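Household robots still need help with most chores, Brondard study finds

Clearing a box of mixed household items remains beyond a robot working alone more often than not, according to results released this August

JERLEY — Brondard, which develops and tests control software for two-armed domestic robots, has published the results of its first full study of sorting and putting away in ordinary homes. Its Erkum software finished 400 of 1003 set chores without a person stepping in. In the other 603 the machine stopped, put something in the wrong place, dropped an item or had to be helped by the operator standing beside it.

The company says the result is better than it expected for some chores and a good deal worse for others, and that it does not support selling a general household robot at present.

"People ask us if they can have one yet, and the answer is no," said Angeliki Galanis, head of research at Brondard. "If you want a machine that will move folded towels from a basket to a shelf, in a room it has been shown before, we can do that most of the time. If you want one that will empty the drawer where you keep the fuses, the glue and the spare keys, you will be faster doing it yourself, and you will also have to pick up after it."

What was tested

The study covered five kinds of chore: unpacking a box of mixed items, putting small items back in a box, folding and stacking towels, clearing a table after a meal, and laying out tools on a workbench. The last of these was added at the request of Mfinanga, a repair and spare parts business with its own workshop, which wanted to know if the same software could be used behind its counter.

Erkum was trained on 620 recordings of people doing the same chores by hand. Those taking part did not use their bare fingers. They worked with hand-held grippers that have the same jaws and finger pads as the robot, so that each grip, turn and release was one the machine could in principle copy. A camera on the gripper recorded the jaws and whatever was between and beyond them.

Recording was done in lived-in homes. Brondard asked householders not to tidy beforehand and not to move furniture. A bed, a sofa or the floor was accepted as a work surface if that was where the householder would normally have done the job.

"We did a set of recordings in our own lab first and they were nearly useless," said Fiachra Fitzgerald, who ran the home visits. "Everything was on a grey table with good light. Then you go to a flat and the job is being done on a quilt with the sun coming in behind it. The software had never seen a surface that gives way when you press on it."

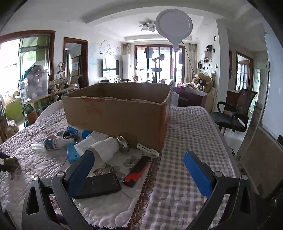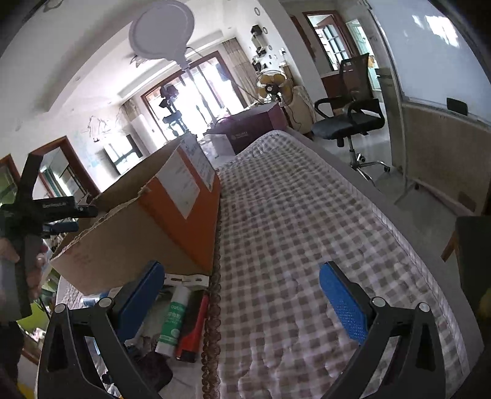 Hand-held grippers in use at a recording session for the sorting chores.

Results by chore

Towels gave the best results. The robot completed most of its folding and stacking attempts, though slowly. A stack that takes an adult a couple of minutes kept the machine busy for most of a quarter of an hour. Edges were not always square. Householders who were asked to look at the finished stacks said they would accept them for a cupboard but would refold some before giving them to a guest.

Clearing a table came second. Plates and mugs were handled well when they stood apart from one another. Nested bowls were a problem, as were glasses with water left in them, and cutlery lying flat on a table was missed more often than it was picked up.

Workbench layout was close behind. Larger hand tools were found and placed correctly in most attempts. Loose screws and washers were left out of the scoring after the first round of tests, when the robot failed to pick up a single one cleanly.

The two box chores were the weakest. Unpacking went wrong at the start in many cases, when the flaps of the box folded back in and the robot could not see past them or pushed the whole box along in trying to move them. Torn or softened cardboard was worse than new. Where unpacking did get going, the machine tended to manage the first few items and then stop when what was left lay in a heap at the bottom.

Putting items back was more even. Tubes, bottles and boxed goods went in without much trouble. Short round things rolled. Flat things such as phones and power banks, lying on soft bedding, sank slightly when the jaws closed on them and slipped out. In total the robot dropped 119 items over the course of the study. None of the drops injured anyone, and the one breakage was a mug, which Brondard replaced.

Deciding what goes where

Picking up an object is only part of the chore. The study also looked at whether the robot made sensible choices about where to put it, and here the results were mixed.

Erkum sorts by type. It will put adhesives with adhesives and plumbing parts with plumbing parts, and it did this correctly in most attempts in which it had managed to pick the item up at all. Householders, however, do not always sort by type. Several keep things together by job, so that a fitting, the sealant used with it and the tape for the thread all live in one bag. Others keep together whatever was bought together. The robot had no way to know this and split such groups up.

Lurdes Simões, who allowed her home to be used for both recordings and robot tests, said this bothered her more than the dropped items did.

"It was quite tidy when it had finished, but I couldn't find anything," she said. "I had the bits for the bathroom in one place because I was going to do the bathroom. I would have it back to do the towels. I wouldn't let it near that box again unless I could tell it first."

Brondard is working on a way for householders to give spoken instructions before a chore begins. It was not part of this study and no results are available.

Safety limits

Certain items were excluded from the robot tests for safety reasons, although people handled some of them in the recordings. The robot was not allowed to pick up lighters, blades, medicines or anything under pressure. When it recognised one of these it was meant to stop and call the operator.

It did so in most cases, but it also stopped for many harmless things, among them marker pens and a lipstick. Each false stop was counted as a failure. Brondard has decided to leave the setting as it is for the next study and accept the lower score.

An operator was in the room at all times with a stop switch. Pets and children under 12 were kept out of the room while the robot was moving. The company has no plans to run tests without an operator.

The workshop

Mfinanga has agreed to take one machine for a longer trial in its workshop, where it will lay out tools at the start of the day and return them to their places at closing time. The business will keep doing both jobs by hand on alternate weeks so that the times can be compared.

"We have a bench that gets used by four people and every evening it looks like it," said Eamon Keogh, workshop manager at Mfinanga. "If it can put the big tools back by the time I have done the till, that is of use to me. I am not expecting it to sort the screws. My own staff don't sort the screws."

The workshop trial is expected to begin before the end of the year. Mfinanga is not paying for the machine and has not agreed to buy one.

What happens next

Brondard will make a second set of home recordings with more attention to soft surfaces, opened boxes and small round items. It is also changing the finger pads on the robot and on the hand-held grippers together — if only one were changed, the recordings would no longer match what the robot can do. Two pad surfaces are being compared.

Irfan Govindasamy, who leads the engineering team, said the slow speed was the part he thought would improve first.

"A lot of the time it is standing still and looking," he said. "We can shorten that. The dropped items are harder, and the heap at the bottom of the box is harder again. I would not want to put a date on that one."

Householders within reach of Jerley who would like to take part in the next round of recordings can register with the company. A visit takes one morning or one afternoon. Participants are shown how to use the grippers on arrival and no experience is needed. Faces are blurred and sound is removed before any recording is used, and a householder can ask for a recording to be deleted at any point.

About Brondard

Brondard is based in Jerley and develops software for robots that work in homes and small workshops. Erkum is its control software for two-armed machines. It is used in research and is not on sale.

Press enquiries

Interviews with Angeliki Galanis and Irfan Govindasamy can be arranged through the Brondard press desk. The full table of results, with a note on how each chore was scored, is available on request. Journalists wishing to see a robot test in person should allow at least two hours and should be aware that the operator may end a test early.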